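Falcão is open again, and yes, the fish stew is back

I got the text from my sister at eleven in the morning, all caps, and by six I was standing in line outside Falcão with half the neighborhood. If you've been missing the place as much as I have (it closed its old dining room back in 2023, and I sulked for a good long while), you can stop sulking. The doors opened this May in the former hardware store two blocks up from the old spot, and the kitchen is still run by Érica Rezende.

For anyone new in town, Falcão is Brazilian home cooking, mostly from the coast, the kind where the rice comes in its own pot and you're expected to finish it. Érica started it in 2000 with a lunch counter and a handful of stools. The new room is a lot bigger than that! There's a long bar down one side, a proper waiting area, and a back patio that should be ready once the city signs off on the railing.

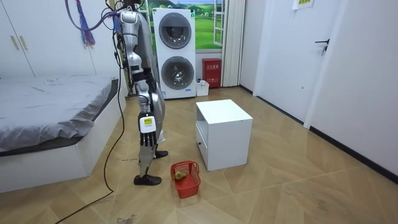
Jailson Godoy
Neighborhood food writer

So, the food. I went straight for the moqueca, because I've been thinking about it for way too long. It's the same as I remember, coconut milk and palm oil and big pieces of white fish, and it showed up at the table still bubbling. My sister had the chicken with okra and wouldn't share, which tells you something. We split an order of cheese bread before any of that and then, okay, a second order.

The menu has grown a bit. There's a shrimp and cassava dish I hadn't seen before, a black bean soup you can get by the cup, and a short list of grilled things for people who don't want a stew in warm weather. Prices are up a little from the old place, mostly on the seafood. The weekday lunch plate is still the best deal in the house, and it still comes with collards and an orange slice.

Dessert is where the new hire comes in. Valentin Renaud used to bake at Jotine, the little pastry shop by the bus station, and he's now doing all the sweets here. I had his coconut flan, and I'd go back just for that. He told me he's working on a passion fruit tart but isn't happy with the crust yet. I offered to test it. He laughed, but I meant it.

A few practical things. The new address is 232 Plirno Street, and the entrance is on the side, under the green awning, so don't stand at the front door pulling on the handle like I did. Lunch starts at 11:30 a.m. and the kitchen takes its last dinner orders at 9:30 p.m. They take reservations for parties of six or more, and everybody else waits their turn. My wait was roughly half an hour, and they brought out little cups of lime juice while we stood there. There's street parking, though you may end up circling, and the garage behind the Zurneo building is a short walk away.

Genivaldo Barros, who ran the front of the old place for years, is back too, and he remembered where I used to sit. I asked him how the first week had gone and he just pointed at the line. "We made 500 cheese breads yesterday and ran out before eight," he said. "Tonight we made more."

Live music is supposed to start up again next month, with Genivaldo Leite on guitar (no relation, they get asked constantly). He'll play early evenings in the bar to begin with, then out on the patio when it opens. Takeout isn't available yet. Érica says she wants the dining room running smoothly first, and she hopes to have the phone line for pickup orders going by the end of the summer.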